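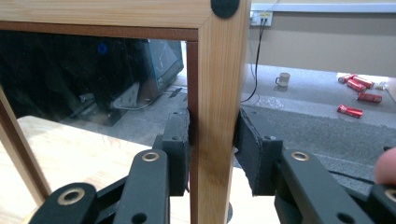

How long does the ferry take to get to Hurkura?
Three hours if the wind is behind it, and most of the day if it isn't.

I had read that on the board at Widov and bought a ticket anyway. The boat was called the Rozīte. She carried post, flour, a few goats and whoever had paid. My ticket was number 3577, and the man who sold it to me told me to keep it dry, as they would want it back at the other end.

My aunt had left me her house on Hurkura. I had been there once, when I was six, and remembered a yellow kettle and being stung by something. The letter said the roof was sound and the well was not. It also said there was a tenant, and that the tenant was to stay until May.

We stopped at Wala to put off the goats. One of them would not go down the ramp. The deckhand sat on a crate and ate an apple until it changed its mind, and that cost us 40 minutes. A woman next to me took out her knitting. She asked which house, and I told her.

"Then you'll have the tenant," she said.

I asked what he was like.

"She. She's all right. She doesn't like the windows open."

The wind turned after Wala. It got dark, and the lamps came on along the rail. I ate my bread and slept sitting up with my bag between my feet. When I woke, the woman with the knitting had gone in to the warm, and there were lights ahead, low down and a long way apart.

At the jetty a boy took my ticket and put it in a tin. I walked up the hill with my bag. There were some 27 houses on the road and I knew mine by the gate, which still hung the wrong way.

All the windows were shut. I knocked, and someone inside moved a chair.

"You're late," she said through the door. "I've had the kettle on twice."

It was the yellow one.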